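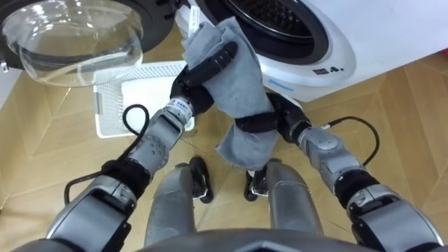

Both grippers on one towel at the washer door. Two-handed holds get their own line on the Lirkano sheet.

Rule one at Lirkano is taped inside the closet door. Nothing goes near the drum until the drum has stopped. Not slowing. Stopped.

There are 13 rules now. Used to be 8. The longer list went up in October, after Mayuree Chantharasri sat down with a pen and a month of stop reports and crossed out most of what was there. Too many "shoulds," she says. A should is a shrug. What went in instead: who stands where, who has the stop button, how long before you touch anything.

Some of it is plain housekeeping. Door open all the way before an arm goes near it. Baskets on the floor get a fixed spot. Cables checked at the elbow and wrist before every session, by hand, becuase a loop that snags on a door is a bad afternoon. No bare feet on the parquet, no socks either.

Some of it people fight about. The two-handed rule, mostly. If both grippers are on the same cloth, one lets go before the other pulls. Slow. Adds time to every load. Rhonda Sutherland wanted it gone by Sunday and lost the vote. She still does the sheet the long way, every line initialed, and complains the whole time.

Then the rule for things that aren't laundry. Anything with a nozzle, a blade or a warning label is a "held tool" and the clock starts over. One hand holds, the other stays clear and open. Nobody walks inside the tape until the tool is down. Read the label first, out loud if theres two of you.

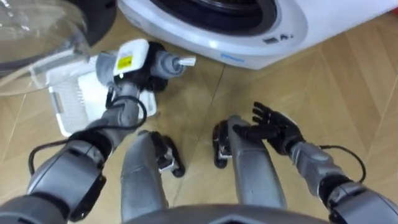 Lamduan Sukprasert thinks the held tool rule is still too soft. Clear and open is fine, she told me, but clear by how much? She wants a distance on the page, a number anyone can check with a ruler, and she wants it at 200 millimeters. Mayuree says they'll try it for a month.

Small shops will ask what this costs. Paper, tape, time. Gorkell runs a shorter version and keeps its sheets for 2,000 hours of running, then shreds. Lirkano keeps everything. Two fat binders so far, third one on order.

Next up for review is rule 6, doors. The draft is one sentence long and they've been arguing over it since lunch.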